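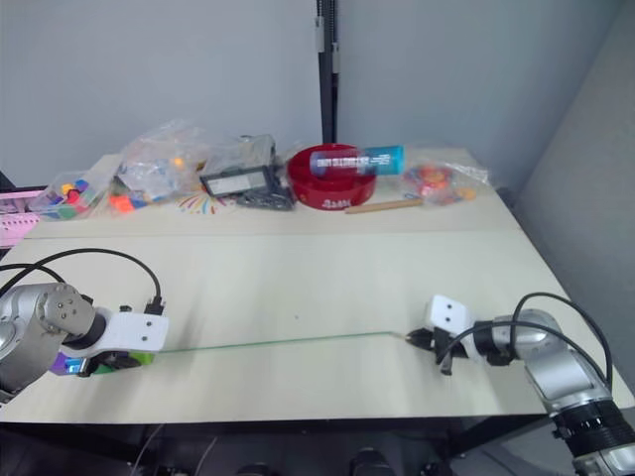 Bench notebook, March, a little after 10 in the morning

Finally got back to the table today after what feels like an age of sorting invoices. Hamish had already put the heat on, bless him, and there was coffee, so I had no excuse left. The plan was to get the strips and the block bags into some kind of order before the next batch of kits goes out to the Grorix people, and to write down what we decided last time, because I went looking for it this morning and found only a drawing of a goat in the margin where my notes should have been.

So, the strips first. We settled on the green ones for the Gruvby kit. Ourania still prefers the idea of a clear strip, so that children can see the line underneath it, and I do understand her, but a clear strip vanishes on a pale table. Our tabletop is that light beige and I lose clear things on it all the time. Green you can find again. It's thin and straight, it lies nicely across the table, and you can line up a row of blocks along it without a lot of fuss. Ruxandra asked whether it should have markings like a ruler. I said no for now. Once there are numbers on it everybody starts measuring, and the first four activities are about making a straight row and comparing two rows by eye. Evdokia thinks we could print markings on one side only, and I've promised to try it with a pen and some tape before I argue any more.

Checking straightness: hold the strip by both ends, level, just over the table, and look along the edge toward the window. Don't press it flat to check it, it will look straight whatever is wrong with it. I wrote this on a card in the fall and the card has wandered off, so now it lives in the notebook. Anything with a bow you can see goes in the reject tray. Anything you have to talk yourself into seeing is fine. (Ezequiel, that second sentence is for you, with love.)

Now the blocks. The small ones are staying in clear bags, and I'm glad we gave up on the cardboard boxes. You can see straight away that there's blue and red and green and yellow and purple in there, and when one color runs low it shows. The bigger bag is another matter. It has got terribly crumpled from being opened and shut, and the orange and blue pieces have all slid together with something yellow that I'm fairly sure belongs in another kit. I'm leaving it be until Evdokia has looked, as she packed it and she'll know in two seconds what would take me half an hour.

The Hosten order came to 436 bags. That sounded like far too many when I signed for it, and Hamish laughed at me, but with 8 bags to a full classroom set they go quickly. I'd like to hold a few back for the table here. We're forever borrowing from the kits and then forgetting, and then some poor teacher opens a set and comes up short.

Still living at the back of the table: the black device with the light gray window, in its own clear bag, and the dark gray cable underneath it in a dreadful tangle. I'd love to have that whole corner back. If the cable is spoken for, could whoever wants it please coil it and put a tie on it? I'll do it myself if it comes to that, but I'd only coil it the wrong way and hear about it later.

The fan sticker — the one with the colored lines spreading out — is my favorite thing on the table at the moment. Ruxandra wants it on the lid of the Xenos set. I'd put it on the first page of the booklet too, where the children are asked to follow a line with a finger from the narrow end outward. The printer's minimum is 3,000, so we'd better be very sure about the shape before we say yes. My one worry is the narrow end, where the lines crowd together. I want to see what happens to it if we go a size smaller.

To do:

Tape and pen markings on one green strip, one side only, show Ourania.
Ask Evdokia about the yellow item in the crumpled bag.
Ruxandra to send the sticker file in the smaller size.
New card for the straightness check, pinned up this time.
Tie for the gray cable.

Hamish has just come by to ask if we could do the strip in two lengths. I told him to write it down himself, so if there's a line below this in terrible handwriting, it's his.

Two lengths. Long one as now, short one half of that. Fits the small bags. H.T.

We use cookies to remember your preferences and to see which pages are read. By continuing to browse you agree to our use of cookies. Accept Manage settings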